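Keron hand lens 10x: one season on liverworts and mosses

3/7/26

I bought the Keron lens in October, after my old one lost its screw and the glass fell out into a stream. I am not a botanist by profession. I go out with a small group in the Climcombe woods on weekends, and we look at the small plants that most walkers step over: mosses, liverworts, a few filmy ferns where the rocks stay shaded. For this hobby you need very little equipment, but the lens you need every minute, so I wanted to write down how this one behaves after a whole winter of use.

What you get

The lens comes in a small card box with a leather case and a cord. The body is metal and folds around the glass in the usual way. The glass is a triplet, 22 mm wide, and Keron says the magnification is ten times. I compared it with the 10x lens of a friend and the leaf cells looked the same size in both, so I believe the number. The cord is too short for my neck. I changed it on the first evening for a longer one, in bright orange, and I advise you to do the same, in any color that is not green or brown.

The view

This is the strong side. The picture is sharp in the middle and stays sharp almost to the rim. With my old lens there was a blue line around every leaf edge, and I was so used to it that I thought all leaves had it. With the Keron I could see the teeth on the leaf tips of Mnium hornum without searching for the right angle, and also the double rows of teeth, which are a good way to know this moss. On leafy liverworts I could turn the stem over and see the underleaves, even the very small ones. For the oil bodies inside the cells you still need a microscope. Please do not believe sellers who tell you something else.

The glass is wide enough that a beginner finds the plant quickly. I gave it to several people on our walks who had never used a lens, and most of them held it too far from the eye, as everyone does. When they put it close to the eye and brought the plant up to the glass, they had it in focus at once. With a 20x lens this takes much longer, and some people give up.

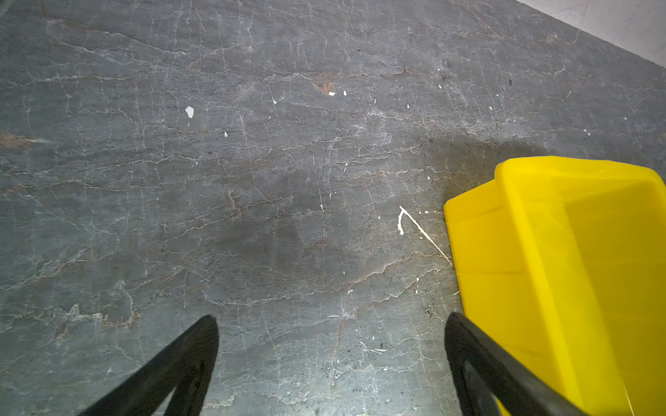

Lilac_and_lichen wrote that the view is fine on a bright day, but under spruce in winter she found it too dark and went back to a lens with a light. I understand this. In deep shade I also lose the fine detail, mainly on the dark species such as Frullania. My habit now is to carry the piece of bark or the small tuft to the nearest open place, look at it there, and put it back where it was. If you work mostly in gorges or under conifers, then a lens with a ring light is maybe the better buy for you. I tried the Dremeo with the light for one weekend. It is brighter, of course, but its white light makes the greens look cold, and I named two yellow-green mosses wrong because of it. The battery cover also opened in my pocket – twice in one afternoon.

The body and the hinge

The hinge was stiff in the first weeks. With gloves I could not open it, and in frost this is not a small problem. It became softer with use and now it is right: it opens with one thumb and it does not swing out when I bend down. The rivet is a real rivet and not a screw, so it cannot fall out as happened with my old lens. On the other hand, you cannot tighten it, if one day it becomes loose. I can report on this in a few years.

Water gets between the glass and the metal ring if you drop the lens into a puddle, which I did. It took 4 days on a warm shelf before the fog was gone completely. No mark stayed on the glass. Keron does not say that the lens is waterproof, so I do not take points away for it, but you should know it, because people who look at liverworts spend much time in wet places.

The leather case is nice and not practical. It fits very tight, it drinks water, and it stained my light trousers. I keep the lens in a small cotton bag now, and the case stays at home in a drawer.

Cleaning

Sand from the roots of plants is the enemy. I first blow on the glass, then rinse it under the tap, and only after that I use a soft cloth. The coating has held well so far. There is one short scratch on the metal, none on the lens.

Other lenses I considered

The Ouali folding lens costs less, and for a school class I would choose it, where half of them will be lost anyway. Its glass is a doublet and the edges of the view are soft. For flowers it is enough: stamens, hairs, the small scales on a stem, all this you can see. For leaf cells in moss it made my eyes tired after half an hour. I have used it for one summer and I gave it away without sadness.

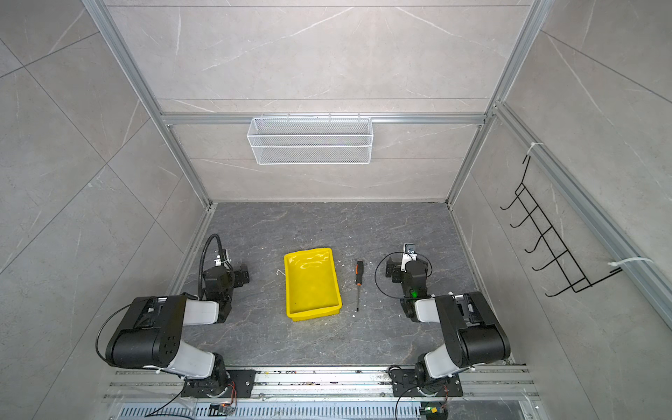 Another reader asked whether it makes sense to buy the 20x version together with this one. In my opinion, not in the first year. The 20x has a very small field and you must hold it so close to the plant that your own head takes away the light. I own one and take it out perhaps on every fifth walk, mostly for spore capsules, when I want to see the peristome teeth well. Learn the common species with 10x, and you will know yourself if you miss something.

My marks

Glass 9 out of 10, body 8, hinge 7 (it was 4 in the first month), case 3. The price is higher than I wanted to pay, but I use this lens more than my boots. I would buy the Keron again, and next time I would order it without the case, as the shop allows this and takes a little off the price. The spare cord is sold separately, 900 mm long, and that length was right for me.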